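By Jintana Thongsuk and Hajnalka Major
12th September

4. Clearing the table

4.1 Task and scoring

Table clearing was the last of the chores we tested, and the one most people expected to go well. The arm had to pick up light drinkware from a tabletop and put it in a tub beside the workspace. We ran 700 trials across two sites, the Ostia kitchen and the Flallau workshop. Both sites used the same arm and the same parallel gripper, with a small camera mounted at the wrist. The controller was the Weminitz policy described in Section 3, with no extra training between sites.

A trial counted as a success if the item ended up in the tub, undamaged, inside 88 seconds. A crushed rim was a failure even when the cup made it to the tub. We were strict on this point, as a person clearing a table at home would not accept a method that wrecks the good cups along with the throwaway ones.

4.2 Upright and tipped cups

Upright cups gave little trouble. The fingers close on the wall below the rim, the taper is predictable, and the policy has seen plenty of similar grasps. Tipped cups are harder. A truncated cone lying on its side will roll in an arc if one finger touches first, and the wall near the opening flexes more than the wall near the base. The planner has to choose between pinching across the body, where the cup is stiffer, and putting one finger inside the mouth, where the grip is more secure but the rim can fold.

We set aside 175 trials for tipped cups only. Most failures in this set came before the fingers had closed. The arm would line up properly, descend, brush the cup and lose it. The Nyitrai baseline, which plans once and does not look again, did worse here than on any other task in the study.

4.3 Soft surfaces

Real tables have things on them. We added cloth and bags under the cups to see whether a soft layer would help or get in the way. It did some of each. Fabric slowed rolling, and that favoured the slower approaches. It also gave the fingertips something to catch on. In 14 trials the gripper picked up the fabric together with the cup and dragged both toward the tub.

Printed fabric was a separate problem for the vision side. Strong colours made a pale cup easy to find, but lettering and cartoon artwork near the rim sometimes pulled the predicted grasp point off the cup and onto the print. Figure 6 gives the wrist view of a tipped cup on printed yellow fabric, with the opening toward the gripper.

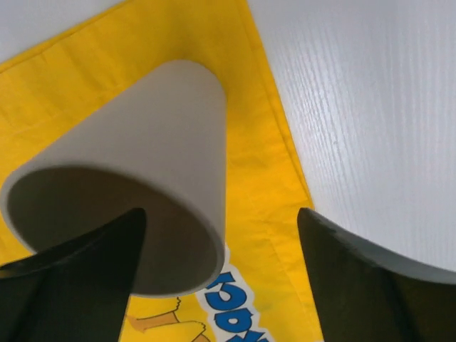 Figure 6. Wrist camera view, tipped cup on yellow fabric. Blue lettering and part of a cartoon arm are visible near the fingers.

4.4 Is it ready for the home?

Not for this chore, in our view. The arm can clear a tidy table of upright cups if no one is in a hurry. It can't yet be left alone with a table as people leave it. We plan to repeat the soft-surface trials in October with a fingertip that has a rounder profile.

Comments

Reader 1: Did you try a suction cup for the tipped ones? We had fair luck with that on our bench, though not on paper.

H. Major: Only briefly. It lost its seal on the curved wall, so we left it out of the paper.

Reader 2: Would like to see the 88 second limit broken down by site. My kids take longer than that.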